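Bivcombe Workshop Course
Unit 3: Saddles and Seatposts
Handout prepared by Halfdan Briem

Terms used in this unit

Nose – the narrow front of the saddle.
Tail – the wide rear, which carries most of the rider's weight.
Rails – the two parallel rods under the shell. The clamp grips these and nothing else.
Post – the tube joining the clamp to the frame.
Setback – horizontal distance from the post axis to the center of the clamp.

Fitting the post

Wipe the old grease from the post and from the inside of the seat tube. Apply a thin new coat to metal posts. Carbon posts take assembly paste instead. Insert the post past the minimum insertion mark. Where no mark is present, keep at least 80 mm inside the tube.

Lower the saddle in line with the tube. A post that enters at an angle scores the bore, and the score will catch on every later adjustment. If it binds, withdraw it and start again – do not twist it down under load.

Bench practice

Before working on a frame, each student practices the lowering movement at the table. Watch the lower end of the post and let the nose follow.
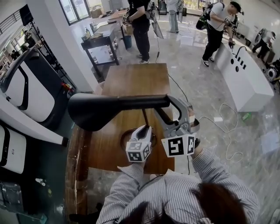
Fig. 3. Saddle-shaped piece held at the nose, with a thin post extending down toward a round hole in the tabletop.

Alignment check

Sight along the saddle from behind. The nose should lie over the top tube. Correct any rotation before final tightening, then recheck the height.

For next session: read Riis, section 40, and bring the measurement sheet to Heiðrún Kirkegaard.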